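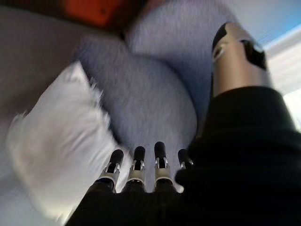 How often should the seat fabric be cleaned?
Vacuum it every 2 weeks and treat spills the same day.

6. Care of the upholstered seat

These steps apply to the Flovik chair and bench, fabric numbers 2352 and 2922.

1. Fit the soft brush to the vacuum and set it to low suction.
2. Vacuum the seat from back to front, then along the seams.
3. Press a dry white cloth onto any spill. Do not rub.
4. Mix 2 teaspoons of mild dish soap into a quart of cool water.
5. Dampen a clean cloth, wring it out well, and dab from the outside of the mark inward.
6. Go over the spot with plain water and let the seat air dry.

Note: Test the soap mix under the seat first. Pale fabrics can show a ring if only the center of a panel is dampened.

CAUTION: Do not use bleach, a steam cleaner, or a hair dryer. Do not sit on the seat until it is fully dry.

For replacement covers, contact Curko and give the fabric number printed on the label under the seat.

Comments

vultetti_2: Worked on coffee. Took a second round of step 5.

Kalogeropoulos: Is the bench cover sold by itself? The label on mine has worn off.

pdx100: Same fabric here, and the seams needed a crevice tool.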